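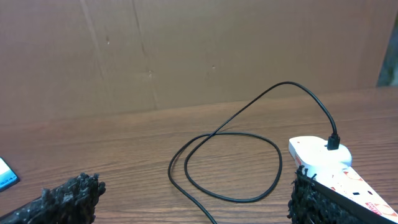

Home | Talks | Notes | Contact

The plug job: what we got wrong
Speaker notes, 4 min read

Start with the number, because everyone else does. 971 plug attempts on the Gavora bench, and the sales sheet says 17 failed. Pause. Ask who in the room believes that.

I didn't. A failure on that sheet meant the software raised an error. If the arm pushed, stopped and reported "done," it went down as a success. Whether the plug was fully home was a separate question, and the log had no column for it. 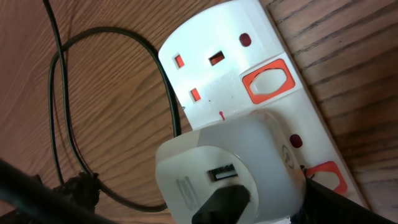 By Bohdana Panasiuk
Talk notes, Rinside

Point at the adapter. White plastic on a white strip, bright light on both, a black plug down at the bottom. Ask people where they would tell a camera to look for an edge. Let them squirm a bit.

Now the fault. The arm decided a plug was seated when the push force passed a limit. Fine on paper. But a plug pressed crooked against the face of a socket pushes back too, and so does one with a cord caught under it. We checked by hand and found 20 runs marked good where the plug was sitting partway out. Two of those had the strip switched on at the wall.

Say that last part slowly. A half-seated plug on a live strip is a safety matter, and our status light was green.

Babak Hashemi will tell you the limit was set too low. He may be right. We raised it and got fewer bad runs, but I don't call that a fix — the arm still has no idea what it is pushing on.
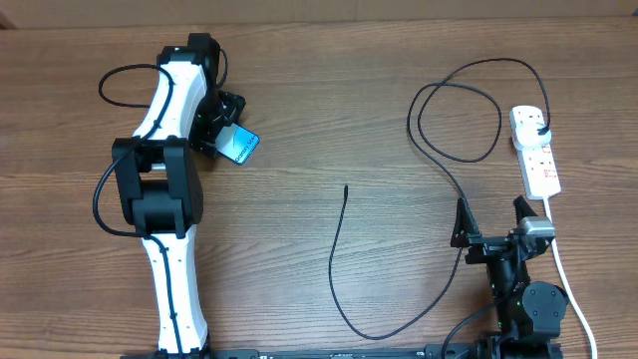 Last updated: 11/26/25

Next, the cord. Look at how much of the table it can wander over, and how close it runs to the arm on the right. Our risk sheet had a full page on pinched fingers and one line on cords. The line said "keep tidy."

What we changed: power off at the wall before any attempt, a tug after every push, and a person signs the result. Slower. Elaheh Asadi timed it and was not happy.

If someone asks about the Brerkero vision add-on, say we have seen the demo and not the misses. I'd like to see the misses. Trial starts in December.

Skip the slide on learning rates if short on time. Take questions.

Related
Ruggiero cell: why the stop button was out of reach
Reading a robot log without falling asleep
Elis Prosser on force limits (slides)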